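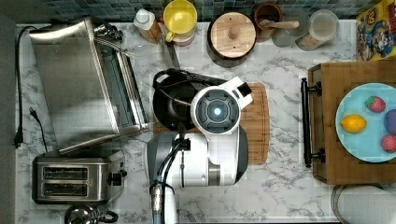 City of Galtanwood
Office of the City Clerk
Pre-Hearing Safety Checklist, Council Chamber and Public Areas
Event: Public hearing on the proposed city budget
Date of walk-through: 11 July 2024
Completed by: Ita Egan, Deputy Clerk
Walked with: Conall Mulligan, Building Services

Marks used: OK, FIX (before doors open), WATCH (fine for now, keep an eye on it), N/A

A word before the boxes. I know these comments run longer than the form was built for, and Conall has already teased me about it, but the February hearing on the Trirkow Avenue levy got so loud and so crowded that I promised the Council President I would write down everything I saw this time. Please do read past the marks if you're working the evening shift.

1. ENTRANCES AND EXITS

1.1 Main doors open fully and stay open on their own. OK
Comment: The left one used to drift shut on people. It has a new closer and behaves beautifully.

1.2 Exit signs lit. OK

1.3 Rear exit behind the dais clear. FIX
Comment: Boxes of printed budget books are stacked against the wall there, and one stack leans into the doorway. I understand why they landed where they did (it's the shortest carry from the print room, and those books are heavy!), but they need to move to the clerk's alcove. Conall says he can have it done by lunch.

1.4 Ramp on Hidayat Street side, rail and surface. OK
Comment: Rail is solid. Somebody has planted marigolds along the bottom and they look very cheerful.

1.5 Door hardware on side corridor. WATCH
Comment: The push bar works but you have to mean it. A person in a hurry would get through. A child might not. Work order is in.

2. SEATING AND CAPACITY

2.1 Posted capacity sign in place and readable. OK
Comment: The sign says 172, and that is the number we hold to, including people standing along the back. Last time we had a long and unhappy conversation with some folks who felt that standing didn't count. It counts.

2.2 Aisles at full width. OK

2.3 Fixed seats secure. FIX
Comment: 2 seats near the press table wobble badly. Tape them off if they can't be bolted down in time. Please don't put a reporter in one, however you feel about last week's editorial.

2.4 Wheelchair spaces open, with companion seats beside them. OK
Comment: I have asked that the spaces in the front row be kept for this purpose all evening, even if the room fills up. Council staff sometimes park themselves there to pass notes. They have been told, kindly.

2.5 Overflow room set up. WATCH
Comment: We are using the upstairs conference room, 411, with the audio feed. The sound was clear when Conall talked into the chamber microphone, though there was a little hum underneath. People will be called down by name when it's their turn at the podium, so whoever is posted upstairs needs the speaker list and a good carrying voice. Bernadette Rafferty has agreed to do it and she has both.

3. DAIS AND PODIUM

3.1 Cables taped or covered. FIX
Comment: The run from the podium to the wall box crosses the walking path and the tape has curled up at one end. I caught my own shoe on it. There's a rubber cover in the storage closet that I would like to see used instead of more tape.

3.2 Podium height adjusts and locks. OK

3.3 Speaker timer visible from podium and dais. OK
Comment: Not strictly a safety matter, I suppose, but in my experience most of the trouble at a budget hearing starts with somebody who didn't know their time was up. Council Member Cullinane has asked that the chair give a spoken warning as well, and I think that's a very good idea. (Dymphna also reminded me that she and the finance director are likely to go a few rounds over the library cuts, so the chair may want to use that gavel early.)

3.4 Water at the dais in closed bottles. OK

4. EMERGENCY EQUIPMENT

4.1 Fire extinguishers present, gauge in range, tag current. OK
Comment: All tags current. The one by the coat rack was hidden behind an easel showing the road repair map. Easel moved. Please leave it moved — I know the Public Works people are proud of that map.

4.2 Defibrillator present, status light normal. OK

4.3 First aid kit stocked. FIX
Comment: Out of cold packs and nearly out of small bandages. Refill ordered from Tastport. If it isn't here in time, borrow from the permit counter and leave a note.

4.4 Emergency lighting tested. OK
Comment: Conall cut the switch and we stood there in the glow for a minute or so. Every unit came on.

5. CROWD AND CONDUCT

5.1 Sign-in table placed clear of doors. OK
Comment: Moved it closer to the water fountain so the line runs along the wall.

5.2 Sign policy posted. OK
Comment: Handheld signs are welcome, sticks and poles are not. Please be pleasant about it. Most people will happily pull the stick off if you ask them nicely and offer to hold their coat.

5.3 Officer assigned. OK
Comment: Officer Aoife Ó Flaithearta has the evening. She prefers to stand by the side corridor, and I've marked a spot for her.

5.4 Separate way in and out for council members. WATCH
Comment: Depends on item 1.3.

5.5 Protest area outside marked. N/A
Comment: No permit requests as of this writing.

FOLLOW-UP
Items 1.3, 2.3, 3.1 and 4.3 must be signed off before the doors open. Conall has the list and I will walk the room again myself in the late afternoon. If you find something I missed, write it in the margin and initial it, or come find me at the sign-in table.

Signed: Ita Egan
Received, Building Services: C. Mulligan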